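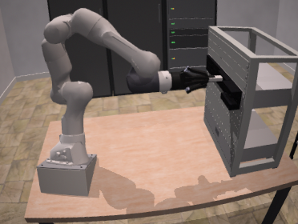 Gray robot arm and open metal chassis on a wooden tabletop

Framing Small Paintings at Home: My Favorite Tips
Posted 4/26/20 by Rin Oda

I have framed a lot of little paintings at my kitchen table (mine, my friends', one very wobbly watercolor of a goat) and I still get a thrill when the picture goes in and suddenly looks like it belongs on a wall. If you have a stack of small work sitting in a drawer, get it out this week!

Start with the mat
A wide mat does wonders for a small painting. I like to go much wider than seems sensible, and I cut the bottom edge a touch deeper than the other sides. Kimie Hosoda taught me that one when we shared a studio, and now I can't unsee it when it's missing. Buy acid-free board. The cheap stuff goes yellow along the bevel and takes the paper with it.

Cutting without tears
Put in a new blade before every mat. Yes, every one! Slip a scrap of old mat board underneath so the blade has something to bite into, stand up while you cut, and pull in one steady stroke. If the corners don't quite meet, finish them from the front with a loose razor blade and a very light hand. Little overcuts can be rubbed down with the back of a spoon – it works better than you'd think.

Hinges, please, no tape
Masking tape and the clear sticky kind both stain. Use Japanese paper hinges and wheat paste, along the top edge only, and let the paper hang. Paper swells and shrinks with the weather, and if it's stuck down on all sides it will buckle by September. Wheat paste keeps a few days in the fridge. Label the jar, or somebody will put it in soup.

For the hinges themselves, tear the paper instead of cutting it. Run a wet brush along a ruler, wait a moment, then pull. You get a soft feathery edge that won't show through thin paper.

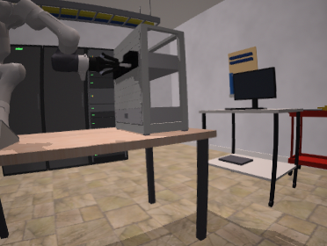 Once the hinges are on, leave them under a book for at least an hour with a bit of blotting paper in between. I used to rush this part and end up with a painting that slid down inside its frame the first time a door slammed.

Glass or acrylic?
Glass for small pieces, acrylic if it's going in the mail or over a bed. Clean glass with a barely damp cloth and never spray it in the frame, where the liquid runs under the edge and straight into the mat. Acrylic gets a soft cloth and no ammonia. To get rid of that one last speck of lint (there is always one), hold the frame upright, slide a strip of card in from the back and coax it down.

Oil paintings on panel
No glass needed. They do need a little breathing room, so leave a small gap all the way round and hold the panel in with bent metal clips. Wait until the paint is properly dry! Thick white can take six months or more.

Touching up secondhand frames
My favorite part! Wash with mild soap, let it dry overnight, then sand with 100 grit if the old paint is flaking and 200 for the final pass. Two thin coats beat one thick one. For a soft white, I stir a dab of raw umber into plain white house paint. Wax it when it's dry and buff with an old sock.

Last of all, seal the back with brown paper and write the title, the artist and the year on it in pencil.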